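# Rileneo: Teaching an Arm to Stack Two Blocks

Nathalie Kuipers, final report, 29 May 2020

## 1. What I said I would do

The proposal from December promised an arm on a bench in the Postma workshop, sorting offcuts by size while I drank coffee. It had a budget and a drawing with arrows. My advisor wrote "ambitious" in the margin, and I took it as praise for longer than I should have.

By spring the goal was one block on top of another. Rileneo is the name of the control program. Fiveo is the arm I have been building on my parents' dining table, which has three working joints and a fourth that works when held.

## 2. Why there is a simulator in a hardware project

The first version of the stacking routine ran directly on Fiveo. It drove the gripper into the table with great confidence and stripped a gear in the wrist. The replacement gear had to be printed at Postma, and the workshop keeps its own hours. I decided that the next few hundred mistakes should be made somewhere with no gears in it.

So the planning half of Rileneo now runs against a simulated arm, a much nicer one than mine. The simulator handles contact, gravity and friction, and it resets when I press a key. My father has asked whether the dining table could do the same.

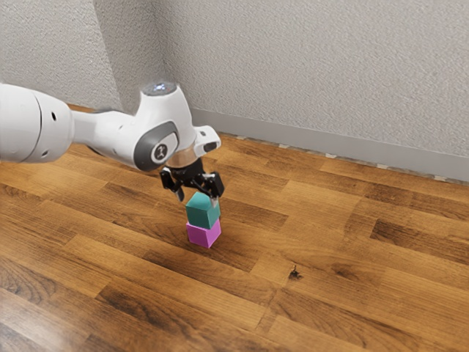
The stacking routine has four stages: approach, grip, lift and place. Approach and lift were easy. Grip took a week, mostly spent on finger width. Place took the rest of the term. The target is a cube standing squarely on another cube, and the teal one on the pink one is what I count as a good placement: edges closely lined up, fingers still on either side, gripper pointing straight down. Everything difficult comes after that, when the fingers have to open without taking the top cube along.

## 3. Results

I ran 2298 attempts in simulation, with the bottom cube moved to a new spot each time. An attempt counted as a success if the top cube was still on the bottom one after the arm had backed off.

The first 2000 attempts were used for tuning and I make no claims about them, except that some were funny. The remaining 298 used fixed settings. Most succeeded. The failures fell into 2 groups:

- **Early release.** The fingers opened while the cube was still a hair above its partner. It dropped, bounced and slid off.
- **Drag.** One finger let go before the other and pulled the cube sideways. I spent four evenings blaming friction before finding a sign error in my own code.

On the real Fiveo I have managed 3 clean stacks, using wooden blocks from my cousin's toy box. The third was witnessed by my mother, who said "oh, nice" and asked when she could have the table back.

## 4. What doesn't carry over

The simulated arm goes where it is told. Fiveo goes near there, and droops. I added a correction table for the droop, measured with a ruler, and it helps until the motors warm up and the numbers drift. The simulator also hands me the exact position of each cube. At home I get that from a webcam clamped to a bookshelf, and the code that finds the blocks loses interest after sunset.

## 5. Still to do

The shoulder bracket should be remade in aluminum. Kostmont sells one that would nearly fit, for more than everything else on the arm put together, so I will probably cut my own when Postma lets me back on the mill. I would also like a sensor in the fingertips, so that release can wait for actual contact and stop relying on my estimate of the height. Sorting offcuts stays on the list, at the bottom.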